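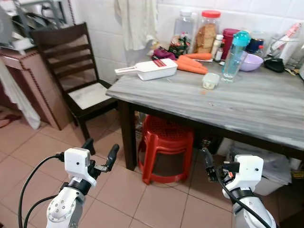 Galel Home Assistance Pilot
Progress report to the program office, May
Work area 3: Safety rules and good practice in lived-in kitchens

1. Where we stand

The proposal promised a rulebook that a small team could follow when running a two-armed robot in somebody's home. We have a draft. It runs to 72 rules, and I would not hand it to anyone outside the project yet.

Most of the rules came over from the Gilden checklist, which was written for fenced cells in a plant. Gilden assumes a marked floor, a fixed table and trained staff. A family kitchen has stools stored under the table, a towel on the wall and knives standing in a glass. We spent the first part of the period finding out which rules still mean something in such a room. Fewer do than the proposal suggested.

2. Rules kept, changed and dropped

Kept: a named person on the stop button; no arm motion during a tool change; a written note after every stop, including the dull ones.

Changed: the sharp objects rule. The Gilden text says to remove all blades from the work area. In a vegetable task the blade is part of the job, and a slicer sits on the same table as the carrots. Our version asks the operator to list each blade before the start and say whether the robot may touch it. I think this is better. I also think it leans hard on an operator who has filled in the same form all morning.

Dropped: the floor tape rule. Tape assumes people will walk where it tells them to.

3. People in the room

This is the weakest part of the draft. The Cullinane guidance asks for a clear distance between the arms and anyone not operating them, and it gives one distance for all rooms. In a narrow kitchen that distance can take in the whole floor. If we apply it as written, the household has to leave, and then we learn very little about working in a household.
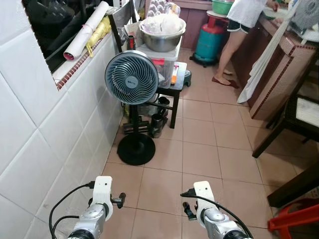

Narrow kitchen, both arms forward, with a person at the counter beyond the fan.

Our current wording ties the distance to arm speed and asks for a slower setting whenever someone is within reach. It reads well on paper. We have no good evidence yet that operators notice in time that someone has come closer, and I would ask the office not to quote this rule as a result.

Footwear is also open. Cullinane wants closed shoes. People go barefoot in their own kitchens, and a rule that is broken on the first visit teaches the team to skip the others.

4. Table setup

The Drikham setup sheet has been more useful than I expected. It has 20 lines, it fits on one page, and operators do fill it in. It covers loose cables, phones, drinks and anything that could tip. Two lines overlap and one, on lighting, is so vague that every answer passes.

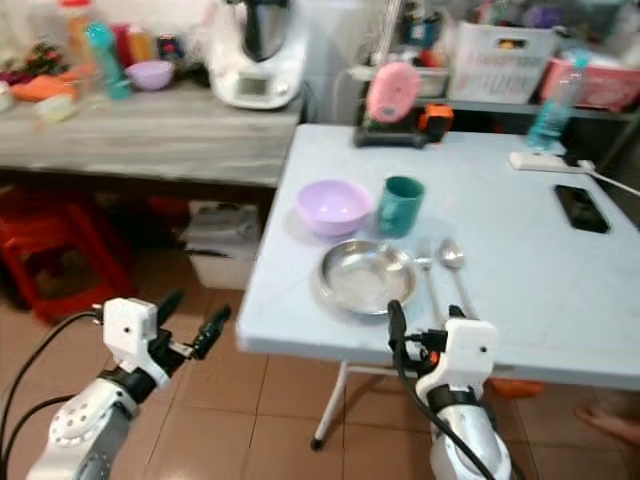

Folding table with bowls, mug, fork and spoon; phone, power strip and water bottle toward the back.

The sheet says nothing about power strips on the work surface. We have added a line. It also treats a folding table and a fixed one as the same thing, and I would like that settled before anyone calls the sheet a standard.

5. Next period

Cut the draft to about half its length. Test the speed and distance rule in 6 homes, with an observer who did not write it. Rewrite the footwear rule or take it out. Ask Drikham whether they will accept changes to the sheet.

6. Request

We ask to move the public release back by one reporting period. The money is on plan and no extra funds are needed. The current text could be released on time, but it would carry a claim of good practice that we can't yet support.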